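Tea rounds, and what they do to a team — my notes for the Lotbridge lunchtime talk
13 January 2018

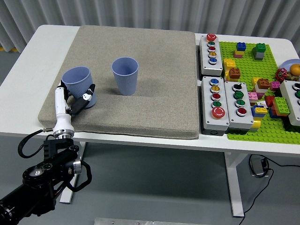 Say hello, thank Kelly Clegg for the invite, check they can hear me at the back.

Start with the Treloar story. I joined Treloar straight from college and there were 29 of us on one floor with one kettle. On my first morning Derek Garside leaned over and asked if I wanted a brew, and I said no thanks, I'm fine. Wrong answer! I didn't get asked again for 8 weeks. (Pause here, people usually laugh. If they don't, carry on quickly.)

So what had I done? I thought I was turning down a drink. Derek thought I was turning down Derek. Ask the room: who's had something like this? Take two or three hands, no more, or we'll be here till supper.

Next bit — who makes it. I kept a tally one June, on the back of an envelope, and out of 70 rounds Graham Crabtree had made 52. Graham wasn't the most junior, he just couldn't bear the silence when everybody was waiting for someone else to get up. Do the impression of Graham standing up and sighing. Don't overdo it, his cousin might be in.

Then the machine. Management put in a drinks machine and the rounds stopped in a fortnight. The coffee was better, I'll give it that. But I found out about Josefina Henríquez moving to the Zirkelico job from an email, and she sat four desks away from me. Before the machine I'd have known by ten o'clock.

Careful with this part: I'm not telling anyone to bin their machine. Lionel Cheetham heard me do this talk last time and thought I was, and we had quite a long chat in the car park.

What I'd try instead: ask the new person twice. Let people who don't drink tea have a turn at making it, they often like being asked. Write the orders down and stick them inside the cupboard door. Mine still says "milk, no sugar, big mug" at Treloar, Derek tells me.

Questions. If someone asks about milk first or last, say milk last and move on.

Remember to collect my mug from the front desk, and give Kelly her pen back.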